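積み木の塗装はがれと手入れについて

印刷用ページ | このスレッドをメールで送る

1: ふみづき
中古で木の積み木を一箱もらいました。Dovoselというところの古いセットで、箱はつぶれていて説明書はありません。赤と青は色がついていて、残りは無塗装です。子どもが2歳なので口に入れます。洗い方と、色がはげてきたものをどうするかを教えてください。水洗いでいいという人と絶対だめという人がいて、困っています。

2: 糸巻き
水洗いはやめたほうがいいです。うちは一度、流しで全部洗って天日に干したら、無塗装のほうの角が毛羽立って、板状のものは反りました。積むと傾きます。
固くしぼった布で拭いて、すぐ乾いた布で拭く。これだけで足ります。

3: かわせみ堂
>>2
反ったのは天日に干したからだと思います。洗ったこと自体よりも急に乾かしたのがまずい。
うちは教室用の積み木を年に何度か水で洗っています。長くつけず、さっと流してタオルで押さえ、風の通る日陰で一晩置く。反ったことはありません。

4: 糸巻き
>>3
樹種は何ですか。ブナなら水を吸って動きます。カエデと一緒にはできません。

5: かわせみ堂
>>4
ブナです。立方体と直方体がほとんどで、薄い板はあまりないので、そこは違うかもしれません。

6: ふみづき
ありがとうございます。うちのは立方体が多く、薄い板も混ざっています。板だけ拭くようにすればいいですか。

7: 名無しの木工好き
それでいいと思う。
ただ、口に入れるなら洗い方より先に塗料を確認したほうがいい。古い中古品でメーカーの資料がないなら、塗ってあるものは2歳には渡さない。無塗装だけ遊ばせて、色つきは大きくなってから。

8: 糸巻き
>>7
同意します。古い塗料は見た目ではわかりません。

9: みなも
うちはGulowの積み木です。同じく中古で、譲ってくれた人が冊子を残していたので塗料のことは書いてありました。冊子がないと確認のしようがないですよね。メーカーに問い合わせるのはどうですか。

10: ふみづき
>>9
Dovoselの連絡先を探したのですが、古い住所しか見つかりませんでした。手紙を書いてみるつもりです。

11: Grube好き
箱の裏か底に小さいスタンプがありませんか。うちのGrubeは底の内側に製造番号が押してあって、それを伝えたら時期を教えてもらえました。Dovoselも同じかどうかは知りません。

12: ふみづき
>>11
見ました。底はガムテープで補修されていて、はがすと紙ごと取れそうです。ドライヤーで温めてみます。

13: かわせみ堂
ガムテープはドライヤーを弱で、端から少しずつ。古い箱は表の紙が薄いので、無理そうならそのままに。

14: 北の縫い物
色つきをやすりで全部落として、無塗装として使うのはだめですか。60番で落として、あとから細かい番手で仕上げれば早いです。

15: 名無しの木工好き
>>14
だめ。何の塗料かわからないものを削って粉にするのが一番よくない。
それに60番を立方体に当てたら角が丸くなって寸法が変わる。積み木は寸法がそろっていないと使えない。

16: 北の縫い物
>>15
粉のことは考えていませんでした。撤回します。
寸法のほうは、子どもは気にしないと思います。

17: 名無しの木工好き
>>16
5段も積めば差が出る。子どもは気にする。

18: みなも
うちの子は気にしません。積むより並べるほうが好きなので。

19: 糸巻き
そこは子どもによりますね。
落書きの話もしておくと、無塗装の鉛筆は消しゴムでだいたい取れます。白い消しゴムを使って、強くこすらない。色つきの面は、こすると色のほうが先に取れることがあるので、目立たない面で試してからです。油性ペンはあきらめています。

20: Kerttu Suominen
日本語で失礼します。フィンランドから引っ越してきて、母の積み木を持ってきました。無塗装のものは、長い間に手の油で色が濃くなりました。母は一度も洗っていません。乾いた布で拭いただけです。何か塗ったほうがいいでしょうか。

21: 糸巻き
>>20
その状態なら何も塗らないのがいいと思います。蜜蝋を塗ると一度色が変わり、塗ったものと塗らないものでそろわなくなります。

22: かわせみ堂
>>20
私は塗る派です。薄く伸ばして、余分を拭き取って一日置く。表面がかさかさしているなら塗ったほうが汚れが入りにくいです。Zulellのワックスが3,000円で、一缶でかなり持ちます。

23: 糸巻き
>>22
3,000円出すなら木の積み木が買い足せます。

24: かわせみ堂
>>23
それは否定しません。

25: Kerttu Suominen
ありがとうございます。さわった感じはかさかさしていないので、塗らないことにします。

26: みなも
しまい方も聞いていいですか。元の箱がだめになったら何に入れていますか。プラスチックのふたつきだと湿気がこもる気がします。

27: かわせみ堂
かごです。ふたのない丸いかご。通気がいいし、子どもが自分で入れられます。角がこすれて少しずつ丸くなりますが、使っていればどうせ丸くなります。 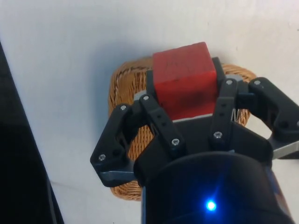 赤の立方体と丸い編みかご。前の面にうっすら黒っぽい線があります。

28: 糸巻き
>>27
つやのない塗りですね。木目が少し見えるくらいのほうが、角が傷んでも目立たなくていいです。
かごは編み目にほこりがたまりませんか。うちは布袋に替えました。袋ごと洗えます。

29: かわせみ堂
>>28
たまります。月に一度、中身を出して逆さにしてたたき、古い歯ブラシで目に沿って払います。布袋は子どもが中を見られないので、うちでは結局全部床にあけられました。

30: 名無しの木工好き
かごはささくれだけ注意。指でなでて引っかかるところがあったら、はさみで根元から切る。引っぱるとほどける。

31: みなも
かごにしてみます。3つに分けて形ごとに入れるのはやりすぎでしょうか。

32: 糸巻き
>>31
片付けが続かなくなるので、ひとつで十分です。

33: ふみづき
スレ主です。ドライヤーでテープがはがれて、底にスタンプがありました。数字の後ろ半分がかすれて読めませんが、読めるところだけ書いて、火曜日に手紙を出します。
それまで赤と青は押し入れに入れておき、無塗装だけ拭いて出しました。板は拭くだけ、立方体はさっと流して日陰で乾かしています。

34: Grube好き
>>33
スタンプは写真を撮って同封したほうが早いですよ。うちは番号を書き間違えて、もう一度やりとりすることになりました。

35: ふみづき
>>34
そうします。返事が来たらここに書きます。

関連スレッド
・ブナとカエデ、積み木にするならどちら
・蜜蝋ワックスのべたつきが取れない
・Grubeの製造番号の見方
・かごのささくれを直す
・12月の木のおもちゃ交換会について
・布袋の口ひも、何を使っていますか

お問い合わせ | 利用規約 | 著作権は各投稿者に帰属します | ページの先頭へ戻る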